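Shared tables and small belongings in an open-plan mezzanine office

Posted 1/4/19 by the Planance workplace study group

4. Results

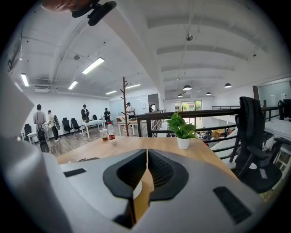 Figure 3. A wooden table near the mezzanine railing, with a potted plant, a bottle and a cup of drink on the tabletop and a jacket over the back of the chair.

4.1 What stays on the tables

The Ekville office has no assigned seats on its upper level. Staff pick a table when they come in and are asked to clear it when they leave. We logged the state of each table at set times over 28 working days in July, for a total of 218 table records. A record lists every item on the tabletop and anything hung on or placed under the nearest chair.

Drinks were the most common items. They were also the items most often left behind when a table changed hands. Plants were treated differently. Under the office rules a plant belongs to the floor and not to a person, but staff moved them from table to table, and two of the people we spoke with said they chose a seat by where the plant was that day.

Outerwear was a problem for our coding. The Brennan checklist, which we used as a starting point, counts only what lies on the work surface. A jacket over a chair back (Figure 3) would go unrecorded under that list, yet staff told us they read it as a clear sign that the seat was taken. We added a separate code for items on chairs and went back over the first week of records to apply it.

4.2 Tables near the railing

Tables close to the railing were used more than those by the inner wall. Staff gave light and the view down to the lower floor as reasons. Noise from below was mentioned as a drawback, mainly in the morning. These tables also kept their items longer. In the follow-up survey, which had 60 replies, several people wrote that they did not like to move another person's cup, even when it had been there since lunch.

The wooden tabletops were supplied by Gustetti and the white desks came from the previous tenant. We did not find a clear difference in clutter between the two types. Standing talks in the open part of the floor were not coded, and bags carried by people on their feet were left out of the records.

4.3 Limits

One office was studied, in one summer month. Coats would likely appear more often in winter. Items kept in drawers were not checked.

Filed under: Workplace & Interiors > Field Studies > Shared Space

Comments (3)

deskhopper: We had the same trouble with cups at my last job. A tray at the end of each row helped a bit.

M_lower_floor: Would like to see the numbers for downstairs too. The noise goes both ways.

tallfern: Who waters the plants if they belong to the floor?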